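Trulano and Zotora Open Applications for Regional Floor Restoration Grants

Funding will help owners of older community buildings repair and keep their original wood floors
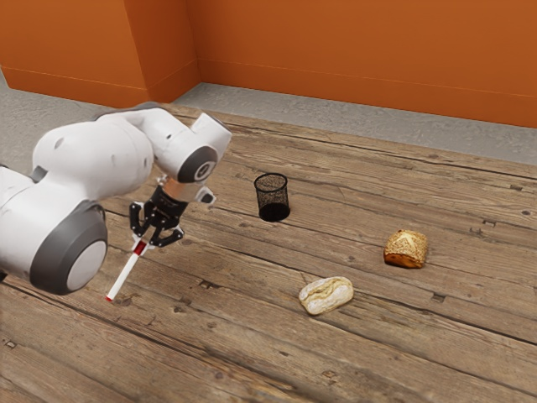

Program Overview

Trulano, a supplier of reclaimed lumber and flooring materials, and the Zotora Foundation for Local Buildings today announced the opening of applications for the Floor Restoration Grants, a joint program that will support the repair of original wood floors in meeting halls, public libraries, small theaters and former schoolhouses. The program will run for 3 years and will accept its first group of applicants beginning in February.

Grants will cover up to 65 percent of the approved cost of each project. Eligible work includes the replacement of damaged planks, repairs to joists and subfloors, the removal of later coverings such as glued carpet or sheet vinyl, and refinishing. Applicants may also request reclaimed lumber from Trulano in place of part of the cash award.

"Many of the buildings we visit have a sound floor hidden under several layers of later material," said Roxana Ciobanu, program director at the Zotora Foundation. "Owners often assume that it must be torn out. In a good number of cases the boards can stay where they are, and the money is better spent on the structure underneath and on skilled labor."

Background

The program follows a survey of older public buildings carried out by the Zotora Foundation with the help of Mansour, an architectural research office. The survey reviewed records for 2,461 buildings and included site visits in 7 counties. It looked at the age and type of flooring, the condition of the framing below, signs of past water damage, and any earlier repairs.

Surveyors reported that the most common problems began below the floor. Blocked crawl space vents, leaking radiators and poor drainage along outside walls had led to sagging and decay in buildings where the surface boards were still in usable condition. The survey also noted that heavy sanding during past renovations had left some floors too thin to be sanded again. In such cases the grant program will support hand scraping, cleaning and oiling, along with the replacement of individual boards.

Wear, old nail holes, filled knots and changes in color will not count against an application. Floors do not need to be returned to a uniform appearance in order to qualify, and applicants are asked not to carry out cosmetic work before a site visit has been completed.

Materials and Workmanship

Replacement boards must match the existing floor in species, thickness and width as closely as supply allows. Trulano will set aside stock for the program at its main yard, where lumber recovered from barns, mills and warehouses is sorted, checked for metal and dried before sale. Boards will be released to each project after the dimensions have been confirmed on site.

"Reclaimed wood is not always a simple match," said Ketill Damgaard, head of materials at Trulano. "A board may be the right species and still be the wrong thickness, or it may have been cut in a way that makes it move differently through the seasons. We want to see a sample from each floor before we agree on what to send."

All lumber supplied under the program must rest in the building for a period set by the project supervisor before it is installed. Contractors will be required to record moisture readings for both the new boards and the existing floor, and to submit those readings with the final report.

Finishes will be chosen for each site. Oil and wax finishes are preferred where a building has staff who can maintain them. Harder film finishes will be considered for dance floors, entry halls and other areas with heavy foot traffic.

Eligibility and Selection

Applications are open to local governments, nonprofit groups and private owners whose buildings are regularly open to the public. Owners must show that the roof and exterior walls are in good repair, or that funding is in place to correct any faults before floor work starts. Private homes are not eligible.

Each application should include a short history of the building, a floor plan, recent photographs of the rooms concerned, and at least one written estimate from a contractor. Owners who have not yet found a contractor may ask the foundation for a list of firms in their area with suitable experience.

Mansour will review the technical part of each application and arrange site visits. Final decisions will be made by the Zotora Foundation. Applicants who are turned down will receive written comments and may apply again in the next round.

Training

A series of short courses will be offered alongside the grants. The courses, to be held at Virnura Hall, will cover floor inspection, board replacement, repairs to tongue-and-groove flooring, and routine care. Places will be offered first to maintenance staff from buildings that receive funding - remaining places will then be opened to contractors and apprentices.

Application forms and program rules are available from the Zotora Foundation on request. Questions about lumber supply should be directed to the materials office at Trulano.

Last updated: February, 9:30 a.m.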